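Call for participants: household and shop chores study, spring round

Clakoseck, Luvstead site
Posted May 6, 2022

Can a machine do the small work of a home or a shop? We mean the work which is so ordinary that people do it while they are talking on the telephone: to put the shopping away, to fill a basket with fruit, to fold a towel, to bring a cup back to the kitchen. At Clakoseck we try to answer this for one chore after another, and our answer today is "sometimes, and slowly". We are looking for people from Luvstead and the villages near it who would like to help us find out more.

You do not need any technical knowledge. We have enough engineers. We are missing people who have packed shelves, kept a kitchen, worked on a market stall, looked after a parent at home, or simply done the washing-up for many years and have an opinion about how it should be done.

What we are studying

The study is called Baltis. It has two parts, one about the home and one about the shop floor. In both parts a person moves the robot arm by hand controls and does a chore with it, many times. The recordings are used to teach the arm to do the same chore without the person. Afterwards other participants watch what the arm does alone and tell us whether they would accept it in their own kitchen or behind their own counter.

At the moment we are working on fruit and baskets. It sounds like a chore for a small child, and a small child would be better at it than our arm. A banana can lie in many ways, and where you hold it matters. A mango is smooth and heavy at one end more than you expect. Grapes have no good place to hold at all, if you ask a gripper with two fingers. Greengrocers who visited us in April told us that they judge with the palm how ripe a fruit is before they decide where it goes in the display, and the arm has no palm.

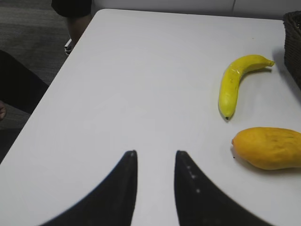

So the question for us is also what we should count as a chore well done. If the fruit is in the basket but the banana is bruised, a shopkeeper will say no. If it takes four minutes to put away what a person puts away in ten seconds, some people at home will still say yes, particularly those whose hands are painful or who cannot stand for long. We had this discussion many times between ourselves and we think it should be had with other people.

Who we are looking for

We have places in two groups.

Group A, operators. You guide the arm and do the chores with it. You should be 18 years or older, able to sit or stand at a table for periods of half an hour, and able to see the table well (glasses are no problem). Left-handed persons are very welcome, as we have few of them until now. Experience with video games is neither needed nor a disadvantage.

Group B, judges. You watch the arm at work and you fill in a short form after each trial. For this group we look especially for people over 60, people with reduced strength or movement in the hands, and people who work or have worked in a food shop, a canteen or a hotel. If you use a wheelchair, please tell us before, so that we prepare the table at the right height.

You can apply for both groups, but you can take part in only one. A judge who has been an operator is usually too kind to the arm.

We cannot accept employees of Clakoseck or persons living in the same household with them.

What you will do, step by step

1. You write to us or telephone (the details are at the end). We ask you a few questions about your experience with housework or shop work. This takes a quarter of an hour.

2. We send you the information sheet and the consent form. Please read them at home and without hurry. If something is not clear, ask, and ask again if our answer was also not clear.

3. You come for a first visit. Vira Sydorenko shows you the arm and the stop button, and you press the stop button yourself before anything else happens. Operators then have a practice period in which nothing is recorded.

4. Operators do the chores of the day. With the fruit, you put the pieces one after another in the basket: the grapes, the banana, the apple and so on, in the order which is written on your sheet. When the sheet is finished, the table is laid again in another way and you start from the beginning. It is repetitive, and we prefer to say this now. Some participants find it calming and some are bored after the first hour.

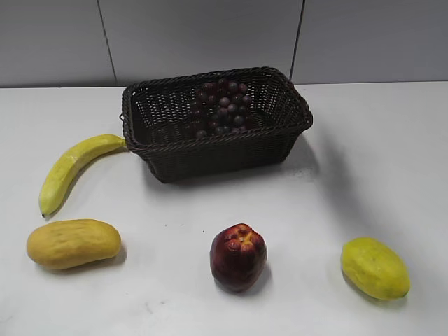
5. Judges sit next to the table and watch the trials. You mark for each trial whether the chore was done, whether you would have been worried for the fruit, the cup or the towel, and whether you would want to wait so long in your own home. There is a free space for remarks. Please use it. The remark "I would have done the grapes first" from one judge changed how we write our sheets.

6. At the end we talk with you for twenty minutes, with coffee or tea.

Time and payment

Operators come for 2 visits, judges also for 2. A visit lasts three hours including the breaks. The visits can be in the morning or in the afternoon, and we try to follow your wishes.

Operators receive 700 euros for the complete participation and judges receive 500 euros. If you stop before the end, you are paid for the part you have done, and you do not have to tell us the reason. Bus and train tickets are paid back separately when you bring us the receipt.

What is recorded

There are cameras on the arm and near the table. They are directed at the work, but it can happen that your hands, arms or legs are visible. We do not record faces on purpose, and if a face appears we remove that part. Sound is not recorded during the chores. The talk at the end is recorded only if you agree, and it is deleted after it has been written down.

You can ask us to delete your recordings until the day when the collection is closed. After that day the recordings are without names and we cannot find yours any more. The day is written in the consent form.

Safety

The arm moves slowly and it stops when it meets resistance. During the trials a member of our team is always in the room. Please wear flat shoes and no loose scarves or long necklaces. Long hair should be tied. Food and drinks stay outside the working room, the fruit on our table is only for the arm.

Questions we have received before

Will the robot replace shop workers? In the form in which it exists today, no, it is much too slow, and it becomes confused when two fruits touch each other. We do not know what will be possible later and we do not want to promise you anything in one direction or the other. The results will be given also to the shops which take part, and their staff may read them.

May I bring somebody with me? Yes. There is a room for waiting with a table and magazines. A person who assists you may be with you in the working room.

Do I have to speak perfect English? No. Half of our team does not. The sheets exist also in French, Lithuanian and Ukrainian.

Will there be other chores than fruit? Yes, for those who come later in the round we plan towels, cutlery and the filling of a shelf with tins. You can write in your application if you would prefer one of them, but we cannot guarantee it.

Can I see the results? We will send all participants a short report in everyday language. Those who wish may also come to an open afternoon, where the arm will try the chores in front of you. It may fail in front of you as well.

How to apply

Please write a short letter or e-mail with your name, your age, the group which interests you, and a few lines about the chores you know well. A curriculum vitae is not necessary. Address it to Maëlys Gautier, participant office, Clakoseck, Luvstead. You can also leave your application in the box at the Baranauskienė bakery, where the paper version of this call is lying next to the till.

We answer every application, also when the places are already full. In this case we ask if we may keep your address for the next round.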